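ok so a few of you asked how the great unsubscribing is going. thread, because I have a lot of feelings about mailing lists apparently

background: in July my inbox hit 1383 unread and I decided I was going to go through every single one. not select all, delete. read them. or at least open them and look them in the eye

I did it in the evenings on the living room floor with my back against the couch and a bowl of pretzels 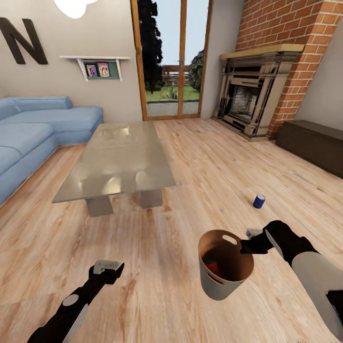
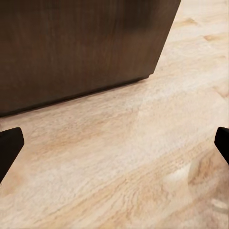
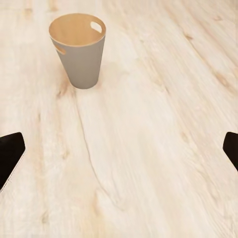 first discovery: 212 of them were from Layug. I bought ONE raincoat from Layug. it's a good raincoat! I've worn it maybe twice! and they have written to me more than my own mother has

the subject lines, you guys. "We noticed you noticed us." "Still thinking about sleeves?" I was not thinking about sleeves. I am now

Navula was worse in a different way. that's the meditation app I had for a free week. it emails at 5:40 in the morning to ask if I'm rested

and to unsubscribe you have to log in. and to log in you need the password. and the password reset email goes to the "wellness updates" folder that I apparently set up myself in a moment of optimism

took me three tries. then a page came up asking if I wanted to "pause instead." no ma'am. then another page with a picture of a sad leaf

ok but here's the part I wanted to get to. somewhere under all the raincoats were real emails. from people!

Hòa Lại, my roommate from the Kanville apartment, wrote me this long beautiful message in the spring about her new job and how she'd finally learned to drive stick, and I never answered it. I never even opened it. it was sitting between a sleeve email and a coupon for contact lenses (I don't wear contacts)

I felt sick. I wrote her back that same night, way too long, tons of apologizing. she answered in ten minutes with "lol I figured you were dead or busy" and we talked on the phone until almost one

she's doing great btw. she hates the boss and loves the truck

also found: an invitation to Aivar and Siiri Kütt's anniversary party. which happened. without me. Siiri says there was a whole smoked fish and a plate set aside with my name on it and I'm going to be thinking about that plate for years

(Aivar ate it. he told me so himself, no remorse)

and a note from Dzintra Šimkus who taught my pottery class forever ago, saying she'd found a mug of mine in the back of the studio and did I want it. I wrote to say yes please. she's mailing it. I have no memory of this mug and I'm so excited to meet it

some things I learned about how to do this, for those of you in the same boat

search the word "unsubscribe" and sort by sender. it groups the worst offenders together and you can knock out a whole company in one sitting. I cleared 53 senders this way the first night and felt like a god

do the big ones first. I started with the tiny lists, like a candle shop that writes twice a year, and it was a waste of a good mood

if the unsubscribe link goes to a survey, you can just close the survey. I filled out four before Baiba Pärn told me that. Baiba has had an empty inbox for as long as I've known her and I used to think it was a personality thing but no, she does ten minutes every morning with her coffee and that's the whole secret

I've tried the ten minutes. it's more like twenty for me because I get distracted and start reading the recipes

I did keep some! the library newsletter stays. the bakery stays. Drernness stays, it's a guy who writes up old ferry routes, there's never any news in it and I love him. last month's was all about one dock

current count as of tonight is 10 unread and I know what every one of them is. three are from my dentist. I'm working up to the dentist

Layug wrote again this afternoon btw. from a different address. subject line: "New inbox, who dis?"

anyway if you emailed me any time since last winter and I ignored you, I'm so sorry, I've probably seen it now, and if I still haven't answered please just text me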